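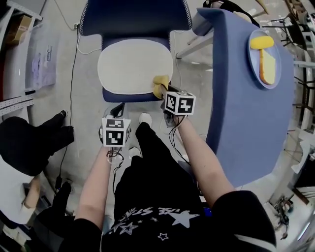
Blue chair, white cushion, and toy lunch on the right. Khamphan open house, August.

The invitation said doors at ten, and by a quarter past there were nine of us in the stairwell at Khamphan looking at a door. It was the wrong door. The right door was on the other side of the building, next to the bicycle racks, and had a sheet of paper taped to it that said OPEN HOUSE in letters you could have read from the stairwell if the stairwell had had a window.

I went because my sister-in-law couldn't use her ticket, and because I have spent a fair part of my adult life wiping down other people's furniture (eleven years in rental apartments, first as a cleaner and then as the person who gets called when the cleaner quits). Khamphan is an old three-story building now rented out by the room. Paller has the ground floor and fixes up office chairs. Corkura has most of the second and does cushions and table linen. Lekitz, at the top, sells toy food to preschools. Once a year they open up together, charge 50 baht, and give you a paper cup of iced tea. I finished mine before the first staircase, which was a pacing error.

Jirayu Klinhom from Paller took our group. He has a good carrying voice and the habit of touching every chair he passes, like a man checking on horses.

Ground floor first. Paller buys chairs from offices that are closing or moving or have just hired somebody with opinions. They come in by truck, get stripped of whatever the last owner stuck to them, and go out again with new casters. Jirayu said they had 300 in the building that morning and I believed him, having walked into several. There was a heap of armrests in one corner. There was a drawer of nothing but knobs. A man in our group asked what the worst thing was that they'd ever found down the back of a seat, and Jirayu said a sandwich, and the man was visibly let down. I don't know what he'd been hoping for.

What interested me more was the sorting. Chairs get graded on the back, the seat, the base and the wheels, each one separately, and a chair with a beautiful back and a terrible seat doesn't get thrown out. It gets a cushion. That is how Paller and Corkura came to be on speaking terms. Before that, as far as I could gather, it was mostly notes about the elevator.

We were allowed to try sitting. I tried a brown one that sank so slowly I had time to apologize to the woman behind me on the way down.

Then up to the second floor, which smells of steam iron. Corkura occupies a long cutting room and a couple of smaller ones. Chanida Siriwan was in charge of us here, and she runs a tighter ship than Jirayu. No touching the bolts. No cups near the bolts. I had no cup by then and felt briefly superior.

The cutting table takes up most of the long room. She showed us how they square up a tablecloth, which means folding it in quarters and trimming the places where it disagrees with itself, and then she had one of us try. The volunteer produced something you could have used on a table shaped like Portugal. Chanida held it up for longer than was kind.

Her subject, though, was cleaning. People buy a cushion, she said, and then treat it as something that will look after itself. She has a drawer of returns she will show anybody who stands still. One had been ironed with the filling in. One had been through a dishwasher, and the customer had written a letter to say the dishwasher was fine.

Which brings me to the room in the photo at the top. It's off the landing, gray floor, white shelving down one side with a cardboard box and a see-through plastic bin on it, and it's where you get to see the furniture from all three floors put together in one place. I liked it best of anything in the building. The chair is one of Paller's: tall back, dark blue, light piping along the edges, the type of chair that used to mean you had your own office. Sitting on it is a white cushion from Corkura. I have views about white cushions. I have had them since a ground-floor rental with a bougainvillea and a Labrador. Next to the chair is a table in a periwinkle-blue cloth, long enough to hang over the near edge, and on the cloth there's a light blue plate with lunch on it, courtesy of Lekitz. Lunch is a yellow bar laid across a pale yellow slab. Our group divided over the slab. I said bread. The sandwich man said cake, and said it with a lot of feeling. Nobody from Lekitz was on hand to rule on it.

A yellow sponge-like thing was sitting at the front edge of the cushion when I took my picture, and the front edge is correct. It's where the backs of people's legs go. It's where hands go when somebody hauls themselves out of the seat after lunch. In a rental you can tell how long the last tenant stayed by the front edge of the chairs, and you can tell what they ate by the arms. Most people start in the middle of a cushion because the middle is facing them, and they push whatever's there outward until they've made a larger, paler version of it with a rim.

Chanida's method, which I wrote on the back of my ticket:

Take the cushion's own tag seriously. If there's no tag, try the underside first.
Sponge squeezed out hard. Harder than that.
Press and lift. Don't scrub.
Front edge, then the sides, then the middle, and back to the front edge with a clean face of the sponge.
Leave it standing up to dry, away from the sun.

I asked what she used in the water and she said dish soap, a very small amount, and looked at me as if I might be from a rival firm. I asked about vinegar. She said vinegar was for noodles.

There was some discussion of whether you should take the cushion off the chair before you start. I'm firmly for taking it off. You get at the underside, and you don't end up with soapy water in the seat. Chanida says that in an office no one is going to carry a cushion down the hall to the sink, so you may as well learn to do it where it sits, with a wrung sponge and some patience. She has a point. I'm still taking mine off.

The tablecloth got less attention than it deserved. That particular blue is hard on a household. It shows flour, it shows salt, it shows the ghost of every wet glass, and it makes yellow food look like it's being interviewed. On the plus side it hides ballpoint remarkably well. Chanida said they sell more of it than any other color, mostly to schools, and I'd guess ballpoint is why. The drape over the edge is a nice touch if you have adults. If you have toddlers it's a handle.

Top floor last. Lekitz is one big room and one small office, and the big room is shelves of things you can't eat. We had all been on our feet for an hour and a half by then and it was a cruel place to bring us. There were toy eggs. There were toy dumplings in a toy steamer. A girl of maybe six, the only child in the group and easily its best-behaved member, went straight to a display of vegetables and began putting them in order of size, and one of the Lekitz people quietly moved the leeks so they'd be easier to reach.

Item 452 in their catalog is a half papaya, and it's very good. I'd have bought it if they sold singly. They sell by the carton. I don't have a use for a carton of half papayas, though I stood there longer than you'd think working on one.

They told us how the pieces get cleaned when a preschool sends a set back for a refresh. It's close to what Chanida does with cushions, with more rinsing and less sarcasm. Everything gets sorted first, by how much of it has been in somebody's mouth. The plates go through separately. I asked about the bread-or-cake question up here, at the source. The young man looked at my photo on my phone, enlarged it, turned the phone sideways, and said it depended what you put on it. So that's still open.

A few practical notes for anyone going next year. The elevator was out, and from the look of the notice taped to it this was a settled arrangement. The restroom is on the second floor behind the cutting room, and you have to pass the bolts to get there, so leave your cup. There is one water cooler. The parking lot belongs to the restaurant next door, whose owner came out twice to say so. Go to the first tour if you can, as the later ones were bigger, and I could hear the noon group in the stairwell finding the wrong door.

The Paller shop by the exit had a few seconds for sale, marked down for small sins: a scuffed base, piping that had come away at one corner. I bought 2 casters, having a chair at home that has leaned to the left since the spring. Corkura had a table of offcuts and some cushions with crooked seams. I picked out a gray one. Chanida was at the cash box and asked if I was sure, because she had the same one in white.

The casters don't fit, by the way. Jirayu says to bring the chair in.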